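Shared shop build moves from drawer pulls to coat hangers

Posted Oct 17, 2024
Workshop notes, Plinska

Quick one this week, the bench is booked again in an hour.

The gripper build at the Plinska shared workshop has a new job: hangers. Plastic ones, wire ones, wooden ones, and a coat rack on wheels to put them on. Hand-held grippers for now, one per hand, no arm yet. The arm comes later, if the money does.

For anyone who missed the June item, the plan goes like this. People do a chore while holding the grippers, cameras record it, the recordings go into training, and at some point a home-built arm tries the same chore by itself. The group calls the whole thing Drillness. It started out as a drill press attachment and the name stuck.

Drawer pulls were the first chore and they are done. 800 recordings kept. Another 200 got thrown out, most of them for bad tracking, a few where the clock on one side drifted and nothing lined up. Those files are still on the shop drive if someone wants to have a go at saving them. Label on the folder is wrong, it says "final".

Why hangers? They are cheap, every house has them and they are a pain. Wire is thin and slides out of a flat jaw. Wood is fatter and the shoulders slope, so a grip that looks fine can roll. Plastic is somewhere in the middle. Also a hanger lying flat on a table is a hard thing to get under, ask anyone who has tried it with two fingers the size of a shoehorn.

Target for this round is 1486 recordings. Odd number, yes. It's what fits on the drive we have left after backups, someone did the math and we're going with it.

Parts news. The jaw pads are on their third version, softer rubber, cut by hand from sheet. Juvico, the hardware place two streets over, gave us a discount on the sheet and on a box of M3 screws. The printed housings are the same as before exept for a thicker wall near the pivot, the old ones cracked there. If you printed a set from the June files, print the housings again. Fingers are fine, keep them.

Marker cubes: matte paper only. Glossy stock throws glare under the shop tubes and the tracking drops out. We lost most of a Saturday to this.

Cables are still the weak spot. Longer ones are on order, until then tape down what you can and step over the rest.

The Bermúdez building, where some of you have keys, is not part of this. Please stop taking the spare grippers over there, there are only so many springs.
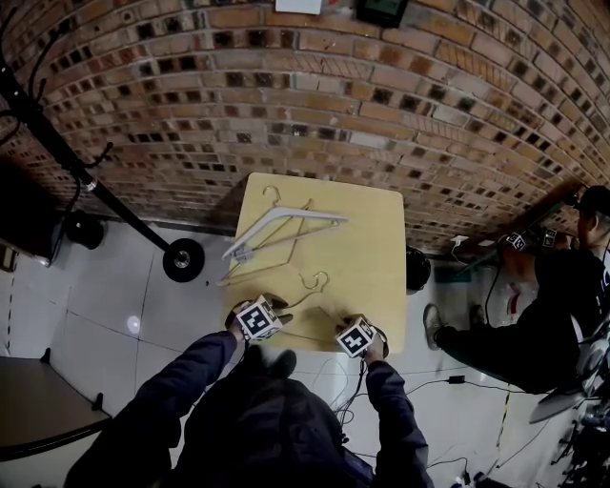

Hangers on the table, and then the rack from gripper height. 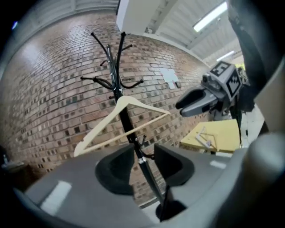
Getting a slot

Sign up on the sheet by the door, one hour each, two people per slot works best. Long sleeves are ok. Rings and loose bracelets off please, they catch in the linkage. Bring hangers if you have extras, odd ones very welcome, padded, kids size, the kind with clips. No clothes on them yet, that is the next round.

New people get a short walkthrough first. Close the jaws all the way, open them all the way, then start. If a hanger ends up on the floor keep recording and pick it up, we want those too.

Files

Updated housing and the pad template go up on the Plinska page this weekend, or early next week if the upload is slow agian. Parts list is the same place. Questions to the workshop list, not to the front desk, they don't know anything about it.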